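Hoverflies and Drone Flies at the Astmont School Garden
Biology project report, spring term
Algirdas Jaunzems and Zane Vanags

1. Why we chose this topic

Many people in our class step back from any striped insect on a flower. A lot of those insects are hoverflies, and they cannot sting. We wanted to find out how many of the striped visitors in the school garden are bees and how many are flies, and whether students can tell them apart.

2. Background

Hoverflies belong to the family Syrphidae. Like all true flies they have one pair of wings. The second pair has turned into two small knobs called halteres, which help with balance in flight. Bees have two pairs of wings, but the front and back wings hook together, so counting wings on a living insect is hard. The antennae are easier to use. In most hoverflies they are short and stubby, and in bees they are longer and have a bend. The eyes of a hoverfly are also large and cover most of the head.

The drone fly (Eristalis tenax) looks very much like a male honeybee. Its larva lives in dirty, still water and breathes through a long tube, so it is called a rat-tailed maggot. Other hoverfly larvae feed on aphids. 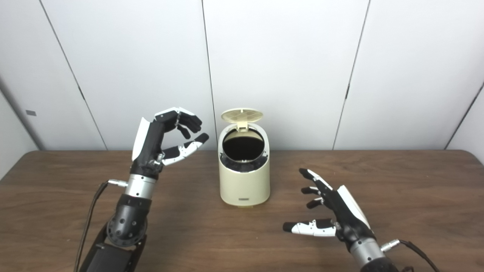

Magdolna Kun read our first draft and wrote next to this part that we should say the adults do not eat aphids. She is right. The adults drink nectar and eat pollen, and only the larvae of certain species hunt aphids. We have kept the two things apart in the rest of the report.

3. Method

We watched 4 flower patches in April: dandelion, blackthorn, willow and the herb bed by the Wistonska Street fence. Each patch was watched for 14 minutes per visit, always between 11 a.m. and 1 p.m. We wrote down every striped insect that landed and put it under bee, hoverfly, wasp or unsure. On cold or windy days we did not go out.

4. Results

We recorded 179 landings. Nearly half were hoverflies. Bees came second, and wasps were rare. Dandelion had the most hoverflies, and willow had the most bees. The herb bed was disappointing, as not much was in flower yet.

The drone fly was the species we mixed up most often. At first Zane put several of them under bee and changed the entry after looking at the antennae.

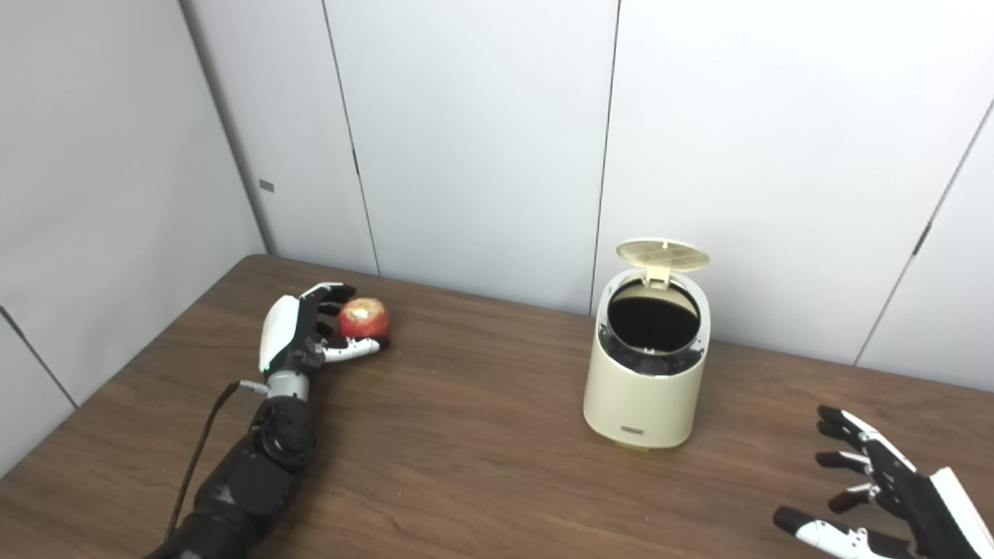

The unsure group was largest on blackthorn, where the flowers are high up and the insects move on quickly.

5. Problems

The same insect may have landed more than once, so our number is for landings and does not show how many insects there were. We also got better at telling them apart as we went on, which means the early sheets are less reliable than the later ones. Heino Liepiņa suggested repeating the count in June, when the herbs are open.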